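Electronic Music in Practice
Handout 9: the live set as an instrument

Welcome back! We're on hardware sets now, which is the bit of the course I look forward to all year. Please listen to Meltberg before you come (the long version, all 100 minutes if you can manage it) and keep a pen handy.

Things to listen for:
- where the kick drops out, and what keeps you moving while it's gone
- filter sweeps played by hand – they wobble, and that wobble is gorgeous
- the acid line at the halfway point. Same 2 bars, over and over, and it never sits still!

Wafula Kimaro calls this "leaning on the loop". You write very little, then you play the knobs as hard as a drummer plays a snare. Try it with any pattern you've got, even a dull one. Dull ones are often best.

Tempo: pick one and stay there for the whole exercise. We'll get to drifting tempos with Felista Ogola's set.
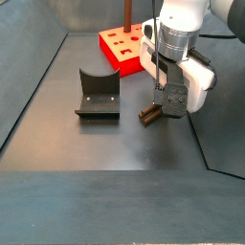
Oosthuizen, February

Bring to the next session: headphones, one loop of your own, and your notes on Meltberg. We'll play the loops through the big speakers one after another, with everyone taking a turn on the filter. Loud, please!

Further listening: Buvow, first side; Lileo, anything with a 303 on it.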